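Sorting basket

A sorting basket is a small open container used on a table to hold loose items while they are grouped by color, shape or size. Sorting baskets are common in preschools and homes, where they are paired with blocks, buttons, shells or counters. They are usually low and have no lid, so that a child can see the contents and reach in from any side.

Construction

Most are woven from willow, rattan, seagrass or paper cord. The base is worked first and the sides are built up around it. The rim takes the most handling and is often finished as a braid, with the ends tucked back into the weave. Rounded rectangular baskets fit side by side on a shelf and waste less space than round ones. Dark strands are either stained before weaving or left in the natural color of unpeeled bark.

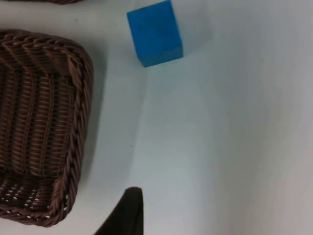 A blue cube and brown woven baskets on a white tabletop.

Use

A basic activity needs two baskets and a mixed set of blocks. One basket receives the blocks that match a chosen rule and the other receives the rest. Plain cubes without letters or numbers are preferred for color sorting. A light, uncluttered surface makes the pieces easier to find.

The Grindik handbook, compiled by Aslı Erdem, lists 92 sorting activities, most of them for groups of two to four children. Berkay Işık's later Kuvmont set contains 70 cubes and is stored in baskets around 10 inches long.

Care

Woven baskets are dusted with a dry brush. Willow may be wiped with a damp cloth and dried away from direct heat. Paper cord should not be soaked.

See also

Basket weaving
Toy block
Tray

Last edited 2021-05-07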